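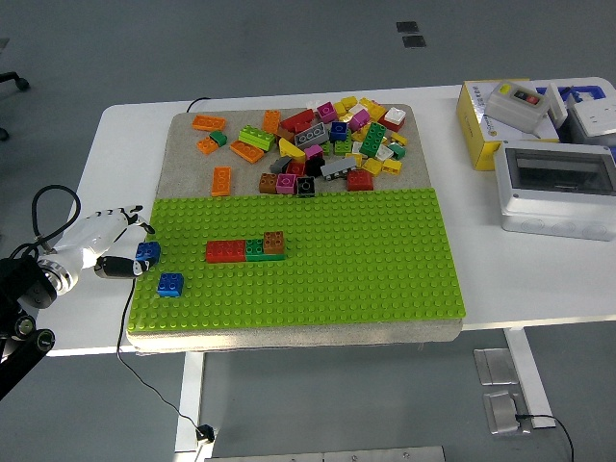 Brick assembly at the Histum bench, with a blue brick in the hand.

Wiki > Robot learning > Manipulation > Staged brick assembly

Last updated: July

Staged brick assembly is a way of teaching a robot hand to build small things from chunky toy bricks, one placement at a time. I've been keeping this page up since we started doing it at Histum, so forgive me if it leans our way (the Didden people do it a bit differently, see further down).

The basic idea is simple! You keep a messy pile at the back of the board and a studded green baseplate at the front. A person guides the arm through a pick and a place, the joint positions get saved, and a policy is trained on the saved runs. What makes it "staged" is that each run is chopped up at the moments when the fingers close and open. Every piece becomes its own little lesson: reach, grip, carry, line up, press.

We tried training on whole runs first and it went badly. The policy would reach nicely and then get lost somewhere over the baseplate, pressing down half a stud off. Once we had 368 runs and cut them into stages, the pressing part got a lot better

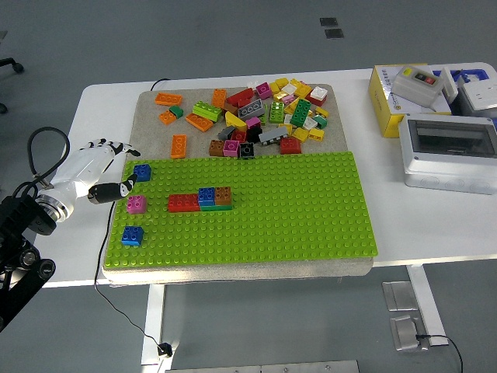
and I stopped dreading the evaluation days quite so much. The reaching part barely changed, by the way, so if reaching is your problem then cutting things up probably won't save you.

Loose bricks on the baseplate are fair game too. We like to leave a few singles out near the side so the policy has to tell a brick it should pick up from one that already belongs to the build. Rizk, our labeling tool, marks those by hand, and yes, it's slow (some 22 minutes for a long run).

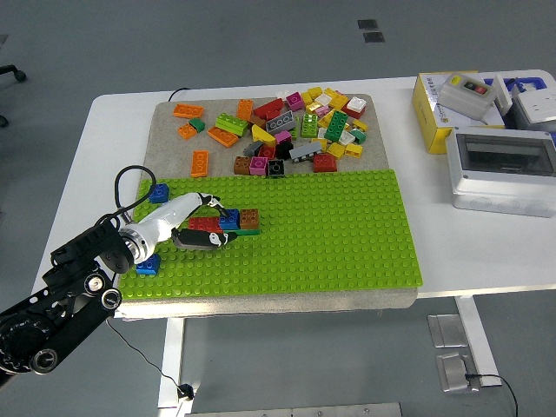

Results so far

Our last round was 50 trials of adding one brick to a short row. The staged policy finished 23 of them without help, which I was happy with, though it still loves to nudge the whole row sideways while letting go. Most of the failures were in the lining up, and a handful were bad grips on bricks lying at odd angles in the pile.

Variations

Didden skips the cutting and adds a stage number as an extra input, so one network handles everything. It trains faster and I'm a little jealous. Skillis is the shared format we both save to, and it doesn't care which way you go.

See also: Contact detection, Guided demonstrations, Pile picking

Contact the wiki editors | Copyright Histum | Back to top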